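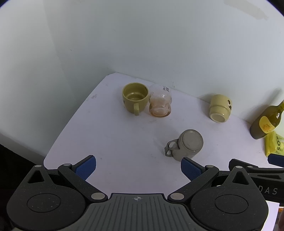 Reviews > Robot learning > Methods and data

Haltevetti: does training on hand-held gripper data really carry over to new cups?

The claim made for Haltevetti is a large one. Give it recordings made by people using a hand-held gripper, with no robot anywhere near the table, and it will train a policy that picks up drinkware the arm has never met, in whatever pose it happens to be in. The write-up from the Negash group reports good transfer and shows a very persuasive video. I have been persuaded by videos before, so I asked for the code and spent most of April with it.

Setting it up was painless, I'll give it that. The installer worked first time, the recordings loaded, and the checker that throws out bad takes is the best I've used. It caught a drifting wrist camera that I had missed. If you only want a decent tool for cleaning demonstrations, you could stop reading and go and get it.

The method itself is simple to describe. It learns from the view over the fingers and the path of the hand, and it adds what the authors call pose mixing, where each grasp is re-labelled relative to the handle of the cup. That last step is supposed to be what makes a mug on its side no harder than a mug standing up. I have two complaints about it.

The first is that pose mixing needs a handle it can find. On an opaque mug it usually can. On clear or tinted glass it guesses, and guesses badly, and the paper's results table folds glass in with everything else. I had to write to Annick Bélanger, who looks after the release, to get the split. She sent it the next day, which was decent of her, and it is much less flattering than the headline.

The second is the baseline. Haltevetti is compared with Vokero, an older recipe, trained on 8 hours of recordings. Haltevetti gets 32. I can't see how anyone is meant to separate the effect of the method from the effect of four times the data. When I cut Haltevetti back to 8 hours on my own set, the gap over Vokero on upright mugs vanished. It kept a lead on overturned ones – a real lead, and worth having, though smaller than the one advertised. 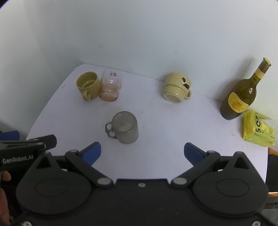
Manipulation and Grasping Team, Ernirton Laboratory

Layouts matter here too. With an olive-yellow mug standing up, a smoky-grey cup bottom-up nearer the fingers and a glass bottle leaning off to the right, there is plenty for a policy to get wrong, and I would like to see far more tables like that in the test set. The published tests mostly use one cup at a time with clear space all round it. Put a glass right next to a mug and the policy I trained would dither between the two, then close on neither.

Training took 10 hours on our machine, as promised. The manual is thin on calibration, and the default gripper width is wrong for anything with thick finger pads, so check that before you blame the data.

Would I use it again? For opaque mugs in awkward poses, yes, with my own test set. For glass, no. I'd hold off quoting the transfer figures to anyone until there is an equal-data comparison in print. Bélanger tells me one is planned.

Reviewed October 7, 2025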